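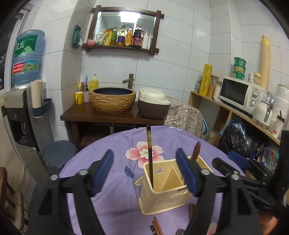
The Chopstick Situation

There are jobs in a kitchen that I will put off for years, and sorting the chopsticks was one of them. We eat with them most nights, we wash them most nights, and somewhere between the sink and the next dinner they lose their partners. By August I was setting the table with one long and one short and hoping everybody would be too hungry to mind. (They minded.)

So one afternoon, around 4:00, with a pot of tea going and no plan for dinner yet, I sat down at the round table with the caddy and decided we were going to get this straight. I love that table, mostly for the purple cloth with the big silly flowers on it. I bought the cloth at Rajput, the fabric and housewares place near the bus station, where I had gone in for a zipper. It cost me 203 and I carried it home feeling guilty, and then I put it on the table and the guilt went away! It brightens up that whole corner against the white tile. It does crease if you fold it, and I have given up ironing it.

Anyway, the chopsticks. My way of matching them is to lay everything out flat and start with the easy ones. The brown wooden ones go together first, tip to tip, and if the tips don't line up when you stand the two of them on the table, they aren't a pair, no matter how much you would like them to be. I hold each one up and look down the length of it too. A few of ours have warped from being left to soak, and I'm sorry to say that is my doing. I get talking after dinner and forget them in the bowl.

Then come the odd ones. I have a black chopstick with gold bands that is far too pretty to throw out, so it stays in the caddy standing up by itself. I keep thinking the other will turn up behind the stove. My mother kept a single earring in a dish for most of my childhood for the same reason, so I suppose I come by it naturally.

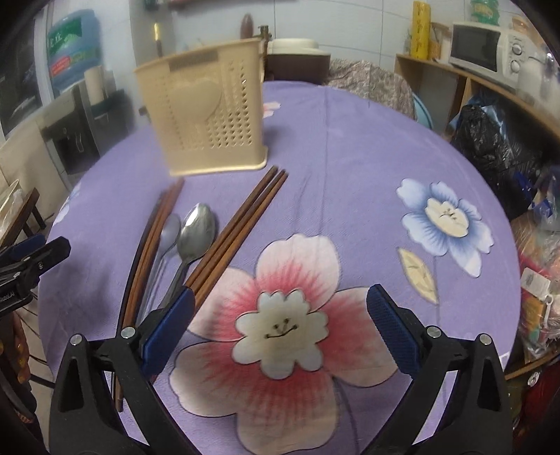 Chopsticks and spoons on the purple cloth.

The spoons got swept up in this as well, as they live in the same place and end up in the same muddle. I like to have a couple of metal ones within reach for soup, and a wooden one for stirring. Everything else can go in the drawer. I was strict about this for the whole afternoon and I have been a little less strict every day since.

I did look at buying a proper organizer. Sosteo has a nice one for 319 with a drip tray underneath, and Akodis sells a smaller one for 113 that I picked up and put back down twice. In the end I came home and washed the plastic one I already had. A bottle brush is good for the corners, and an old toothbrush for any small holes, with a spoonful of baking soda if things have gotten sticky. Let it dry upside down on a towel before you put anything back. Mine takes most of a morning.

The sauce bottles on the shelf under the mirror are going to be next. The soy sauce and the cooking oil I use all the time, but there are others up there that I would have to open and sniff before I could tell you how they're doing. I'd like to wipe down the shelf while I'm at it and find a better spot for the little pink pot with the lid. If you have a good way of getting oil rings off wood, please leave it in the comments, I'll be wanting it by the weekend.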